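Brondulmont Books -- Back Room and Shelving Check, History Section
Walkthrough before the Sunday talk (new Merkatent title, the long history of the river tolls) 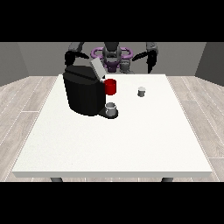
Started 8:40, doors at ten. Going bay by bay, same order as April. OK / FIX / WATCH as usual, comments after.

1. Wall fixings, tall bays, Ancient to Medieval
OK. All brackets tight. Bay by the radiator has a screw that turns a bit but doesnt pull out. Put a longer one in when the drill is back.

2. Shelf loading, Europe 1500 to present
FIX. Top shelf is bowing again. Somebody put the complete Drurkano histories back up there, hardbacks, the whole run. These go on the bottom shelf. Said so in April. Moved 3 volumes myself, rest still to do before opening.

3. Overstock on top of bays
FIX. Two boxes over Military History, heavy, one hanging over the front. Nothing on top of the bays at all please, not even for an hour.

4. Kick stools and ladder
Stools OK. Ladder WATCH -- left foot rubber is worn smooth, still grips on carpet, slides on the tile by the till. Carpet side only until new feet come.

5. Aisle widths
OK mostly. Display table for the Merkatent book sticks out into the Biography aisle. Push it back toward the window. A wheelchair or a double stroller has to get through and right now neither would.

6. Fire exit, rear
FIX, urgent. Door opens fine, bar works, but the returns cage is parked right in front. Moved it. It will be back there by lunch if no one says anything so I am saying it. Returns go along the left wall.

7. Extinguishers
2 on the shop floor, both in date, pins in. The one by Maps was hidden behind a poster stand for the Zacharias lectures. Stand moved to the front window.

8. Emergency lights
Tested with the key. All came on. The one over the stairs is dim compared to the rest. WATCH.

9. Talk seating
Plan says 14 rows. Doesnt fit, not with a center aisle. Take out the back row and leave the space clear for people standing. Chairs clipped together please, the loose ones wander when people get up to have their books signed.

10. Cables
Microphone lead runs across the walkway to the lectern. Needs the rubber cover, its in the cupboard under Local History. Tape alone is not good enough, it lifted last time.

11. Stairs to the gallery
Handrail OK. Nosing on the fourth step loose at one corner. Glued and weighted, check again before close. Chain across the stairs during the talk, gallery shut.

12. Rare book case
Lock OK, glass OK. Humidity card reads fine. Item 715 (the tolls pamphlet with the folding map) is out for the talk -- sign it out in the book, sign it back in the same night. Foam cradle only, no propping it on other books.

13. Damp, back wall
WATCH. Mark behind Church History is a bit bigger than the pencil line. New line drawn. Keep books a hand's width off the wall untill the gutter is looked at.

Still open at 9:50: items 2, 5, 10. Drurkano run first, the shelf wont wait. Sheet goes on the clipboard by the till, initial each line when its done.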